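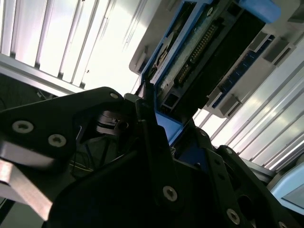

Okay, so, hi everybody, and thanks for staying past lunch. I want to talk about the fix-it night we run at the library in McIver, and mostly about how we get people to bring stuff in and then come back. (Slow down here, I always rush this bit.) When I started I figured the hard part would be finding people who can fix things. Wrong! Every town has plenty of them. The hard part is the front desk. Somebody walks up with a dead lamp and they're a little embarrassed, and what you say in the next minute decides whether they sit down or go home. So we talk about the parts in plain words. A screw with a hex recess, like the ones on that black plate up there, is "the kind you need the little L-shaped key for," and people go oh, I have one of those in a drawer! Now they're helping.

Next thing, the sign-in sheet. Ours used to have 11 questions. I'm not kidding, we asked for a zip code twice. Now it has 2: what is it, and what's it doing that it shouldn't. Pause for the laugh, if there is one. I borrowed that from the Zumton group, who are much better organized than we are and also have nicer snacks.

Money. People always ask, so let's get it over with. Our first year ran on 100 dollars from the Costari hardware store plus a jar on the table. We spent most of it on extension cords and a decent kettle. Buy the kettle first.

Then the big one, which is what to do when a thing can't be fixed. We open it up anyway, with the owner sitting right there. A toaster, a radio, a desktop computer on its side with the panel off - it's the same deal. You point at the power supply and say, this piece turns what's in the wall into what the rest of it can use. They leave with a broken thing they understand a bit better.

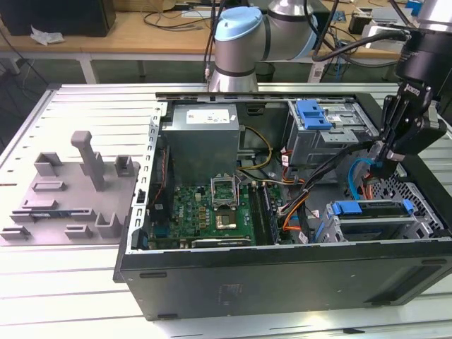 Siu-fong Tu told me after the April night that she disagrees with me on this, and that sitting an owner down in front of something hopeless just wastes a chair when there's a line out the door. Fair point, and I've softened some. If it's busy we offer a later slot, and most people take it.

Last bit before questions: the Vasow branch wants to start one in the fall and they need folks for the desk, so see me or Rory Gourlay at the back. The handout has our sign-in sheet on it, steal it.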